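Wustik Coffee to Release Adugna, a Washed Ethiopian Lot, to Wholesale and Home Customers

10 Sep 2022
By the Wustik Coffee press office

BADEN - Wustik Coffee will begin shipping Adugna, a washed Ethiopian single-origin coffee, to cafes and home customers this month. The coffee was bought through the green importer Wevus and is being roasted at the Wustik roastery in Baden. A total of 62 bags of green coffee were purchased, the largest single lot the company has bought to date.

Adugna is a light to medium roast. In the cup it shows lemon peel, black tea and apricot, with a honey-like sweetness that becomes more noticeable as the coffee cools. The body is light and the finish is clean. Customers who drank last year's Ethiopian release from Wustik should expect less floral character this time and more fruit.

The coffee was grown by smallholders who deliver ripe cherry to a shared washing station. After pulping, the beans are fermented in water, washed in channels and dried on raised beds. Drying is done slowly, and the beds are covered during the hottest part of the day. Wevus cupped samples at origin and again on arrival, and Wustik made its final choice from the arrival samples.

The roasting team tested several profiles before settling on one. Early batches were roasted faster and had a sharper acidity that worked well as pour-over but was hard to manage as espresso. The final profile is a little longer after first crack. It keeps the citrus note and gives the coffee enough sweetness to be pulled as a shot. Cafes that plan to use it for espresso are advised to rest the beans for at least ten days after the roast date. For filter brewing, five days is enough.

Wustik suggests the following recipe as a starting point for pour-over:

Coffee: 20 grams, medium-fine grind
Water: 320 grams, just off the boil
Bloom: 50 grams of water for 40 seconds
Total brew time: about three minutes

A slightly coarser grind is recommended for larger batch brewers. The coffee also makes a good iced coffee when brewed at double strength over ice. It is not recommended for dark milk drinks, where the fruit notes tend to get lost. The house espresso remains the better choice for those.

Adugna will be sold in two sizes. Home customers can buy a 34-ounce bag, intended for offices and households that go through coffee quickly, or a standard 12-ounce bag. The first retail run is limited to 2000 bags across both sizes. Whole bean is the default, and grinding is available on request at the Baden counter. Online orders ship as whole bean only.

Wholesale accounts can add the coffee to their regular weekly order. Existing accounts do not need to fill out a new form. The minimum order for new wholesale customers is unchanged, and samples are available to cafes and restaurants that want to try the coffee before ordering. Sample requests are filled in the order they come in.

The bags use the same recyclable material that Wustik introduced on its blends last year. Each label lists the roast date, the process and the recommended rest period. The front of the bag is a plain color with the name of the coffee - the longer origin notes have been moved to the back, where there is more room for them.
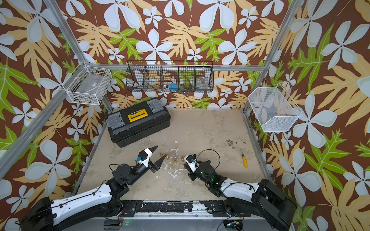
Floral wallpaper and hanging wire baskets.

Wustik expects the lot to last until December, depending on wholesale demand. When it sells out it will be replaced by a coffee from a different origin, to be announced later in the season. Customers with a single-origin subscription will receive Adugna in their next two deliveries and will be moved to the new coffee after that. Subscribers who would like to stay on a blend can change their selection from their account page before the next billing date.

A public tasting will be held at the Baden roastery during regular counter hours through the end of the month. Adugna will be served as pour-over and as espresso, next to the house blend for comparison. There is no charge and no need to sign up.

About Wustik Coffee
Wustik Coffee roasts blends and single-origin coffees in Baden for cafes, restaurants and home customers. The roastery started with one small drum roaster and a single blend, which is still on the menu. Green coffee is bought in seasonal lots, and the single-origin list changes as those lots sell through.

Press and sample requests: Wustik Coffee press office, Baden | Contact | © 2022 Wustik Coffee. All rights reserved. | Back to top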